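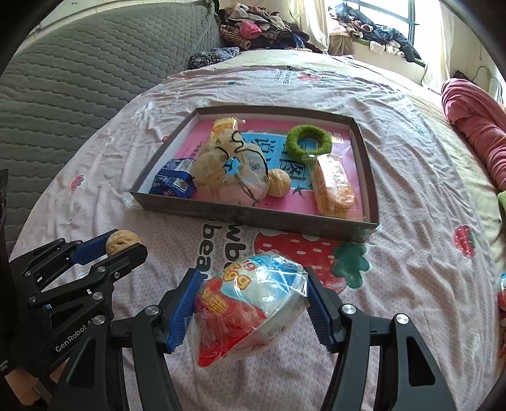 Snacks at hand, including a walnut.

The Great Snack Shelf Reckoning

Readers of the last issue will remember that the Jacobs Building kitchen went to an honor system in January. You take a snack, you put money in the tin, everybody feels like a grown-up. The results are in as of 6/23/21, and the tin is short by 708 dollars.

I would like to blame the second floor, and I have, but the numbers don't back me up. We took in 1151 dollars over the same stretch, so most of you are paying most of the time. The trouble seems to be the small stuff. People will walk down two flights to break a twenty for a sandwich and then eat four granola bars on the way back up as if granola bars grew there.

A few changes, then. Anything from Clomuveck (the seaweed crackers, the rice puffs, the chili peas that made such an impression at the budget meeting) goes up to 2 dollars. I know. They raised their prices on us first, and their letter was a lot cheerier than this one. Cerine nut mix stays where it is. We are dropping the Jestov fruit leather, which sold 16 pieces in five months, and I bought most of those out of pity.

The tin is moving from the top of the fridge to the counter by the kettle, where shorter colleagues can reach it and taller ones can't claim they forgot. Paper IOUs are no longer accepted. One of the current batch is signed with a drawing of a cat – a good drawing, but I can't deposit it.

Requests for new items can go on the sheet inside the cupboard door. "Something nice" has been written there three times in the same handwriting. Please be more specific. Whoever asked for cold soup, the answer is still no, and the fridge is full anyway.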